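Home Newsroom Reports Events Contact

April – By Lieselotte Brinkmann, Galtero
3 min read

Galtero Report Finds Household Robots Still Not Ready for the Chores They Are Sold On

Galtero, the independent product testing group, today published its review of two-armed robot systems offered for home and shop-floor work. The short version for buyers: wait.

Reviewers logged 1,506 attempts at everyday jobs such as sorting small parts, clearing a counter and folding hand towels. In 375 of them the job was finished with no help from a person. Most of those successes came from sorting, the easiest job on the list, and many came in simulation, where there is no grease, no poor lighting and no cat.

"A robot that can pick up a disc is a robot that can pick up a disc," said Lieselotte Brinkmann, lead author of the report. "I would like to see it deal with a kitchen drawer before anyone tells me it can run a kitchen."
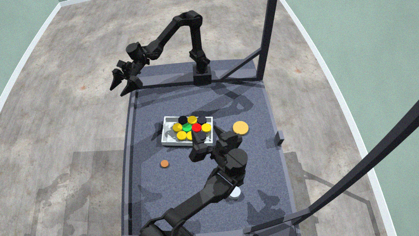

Page last changed: Tuesday, 4:10 p.m.

The simulated sorting task uses a white tray of flat round discs in yellow, black, green and red, with an arm at either end of the table. Flat discs on a flat surface are about as friendly as objects get. The report argues that results from a setup like this say little about a sink full of forks, and that suppliers should stop quoting the two together.

The review covered systems from two suppliers, Purkau and Afolabi. Both did worse once the work moved to a real stockroom at the Fomthorpe site, where reviewers ran 200 of the attempts. Soft packaging caused the most trouble. Towels were a close second – several ended up on the floor and stayed there.

Galtero does not say the machines are useless. A shop that sorts the same few parts all day may find one worth a trial, provided somebody on staff can clear a jam. For homes, the report recommends no purchase at present.

"We will test again when there is something new to test," Brinkmann said. "A faster demo video doesn't count."

The full report, with task lists and scoring rules, is available from the Galtero newsroom on request.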